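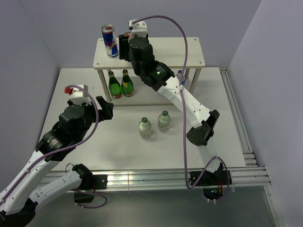
Jianhua Xue

5 min read

Minutes, cell upkeep meeting, 24/12/2022. Short one, everybody wants to get home. Typed these as we went so forgive the mess.

Present: Bautista Urrutia (chair), me (notes), two from the Lekis side on the phone. Line dropped twice. Arancibia sent apologies and a list of questions, see item 7.

1. Last minutes

Accepted. One fix -- the old note says the left arm was re-zeroed in July. It was the right arm. Left arm has not been re-zeroed since it was mounted. Bautista to correct the log.

2. Hoses

Most of the meeting went on this. Purple hose on both arms, runs from the white wrist attachment back down to the base. Right arm is the worry. When it reaches up to the left side of the top shelf the hose arches over the back of the shelf, then comes across the forearm and drops nearly straight down in front of the table before it loops back up by the base. Long loop. Bautista thinks too long, wants it shortened and tied a second time. At the moment one pale tie holds it to the forearm.

Lekis asked why not just route it inside a sleeve. Bautista: tried a sleeve on the old cell, it got stiff and fought the wrist on small moves, do not want to go back to that. Lekis will send a sample of a softer one anyway. No promise to fit it.

Left arm hose is better behaved. Bows out to the right over the wrist then follows the forearm down. Leave it as is, but swap the tie at the same time so both are the same age.

Agreed: shorten right hose first, run the shelf reach at slow speed, full height and both ends of the board, look at the wrist for pull. Only then close it up. Do not shorten past the point where the arm can reach the far left of the shelf. Cut in small bites, can't put it back on.

Action: Bautista. Me to hold the stop button.

3. Wires at the right base

Thin red and orange wires out in the open at the right base mount. Everyone agreed this has gone on long enough. They are close to where the hose loops round and the hose will rub on them sooner or later. Wants a cover, or at least a bit of spiral wrap and a clip to the rail. Lekis: wrap is fine for now, cover when the next parts order goes in.

Left base has the thin black cable curving over the top of the mount. Discussed if it needs the same. Bautista says check for slack with the elbow folded right back, if it goes tight then move the clip. If not leave alone.

Power off at the wall for both jobs. Not just the stop button. Written here so it is written somewhere.

Action: me, both.

4. Rails and base mounts

Both arms sit on the front rail, so anything loose there shows up at the gripper. Check torque on the base bolts, right side first, mark each one with paint pen when done. Somebody (not me) used two different pens last time and now the marks mean nothing. Clean them off and start over. Red only.

Side rail on the right: nothing reported. The short stacked pieces at the front corner need a look too, they get forgotten. Wipe the grooves while you're down there.

Long chat on whether to pin the base mounts so they can't creep along the rail. Lekis for, Bautista against as it makes swapping an arm a whole afternoon. Parked. Scribe a line across the mount and rail instead, then we can see by eye if it has moved.

5. Grippers

Black fingers both arms. Bautista wants the finger screws added to the regular check, they're not on it now. Also the small dark screws in the white wrist attachment. Hand tight plus a bit is not a number, so Trisar's sheet to be printed and taped inside the cabinet door.

Cycle count on the right gripper read 2749 when I pulled it. Plan is look at the fingers every 200 cycles and open the gripper up when it starts to sound different. Lekis said "sound different" is not a plan either. Fair. Bautista to come up with something better by next meeting.

Finger wear: agreed to take a straight edge to them and write down what we find, good or bad. Before now we only wrote down the bad.

6. Test layout

Current layout stays through the hose work. Two-level shelf at the back, the Red Bull can and the second can at the left on the top board, green glass bottles low on the left, clear bottle with the blue cap low at the other end, the two short bottles with dark green caps out front near the middle. Right half of the top board kept clear.

Reasons, so Arancibia has them: cans on top make the right arm go long and high, which is the pose that pulls the hose worst. If it is happy there it is happy anywhere. Green bottles under the top board are the tight one for the wrist. Front bottles are the easy pick and we use them to check the zero.

Bautista wants to go slow near the glass till the right arm has been re-checked. Cap speed at 5 percent for anything on the lower board. Lekis thought that was over careful. Stays at 5.

The shelf itself: fasteners at the corners of the top board to go on the weekly check as well. If the shelf wobbles the pick looks bad and we blame the arm. Mark the foot positions on the table with pencil, no tape, tape leaves gum on the white top and we spent ages geting it off.

When the two cans stand side by side the fingers come down close to the second one. Bautista to widen the gap in the taught positions or change the approach angle, his pick.

7. Questions from Arancibia

a) Can the walls come off for access? Side ones yes, with both arms parked. Please leave the back one.

b) Is the green light on the right arm joint enough to say it is ready? No. Check the screen too. Light only means what the manual says it means and neither of us had the manual in the room.

c) Who holds the spare hose? It's on the Randeo shelf in the store, second bay. Enough for one arm. Order more.

d) Can they run it alone over the break? No. Two people til item 3 is closed.

8. Parts order

Purple hose, same bore as now. Ties, bag of 200. Spiral wrap. One base cover, right side, second one if the price is ok. Paint pen, red. Randeo quote is good till the end of the month so it has to go in today -- Bautista sending it from his phone right after this.

9. Order of work

Wires at base, then base bolts, then hose, then re-zero right arm, then gripper screws. Left arm re-zero after that if there is time. Do not re-zero before the bolts are done, we did it that way round in July and had to do it twice.

Park pose for the break: both arms folded back from the shelf, fingers open, nothing held. Air off. Bottles and cans off the table and in the crate.

10. AOB

Cabinet key is on the hook again. Keep it there.

Lekis asked for pictures of the base wires before the wrap goes on. Will do.

Next meeting first week back, Bautista to send the time. Closed early, line dropped a third time and we left it.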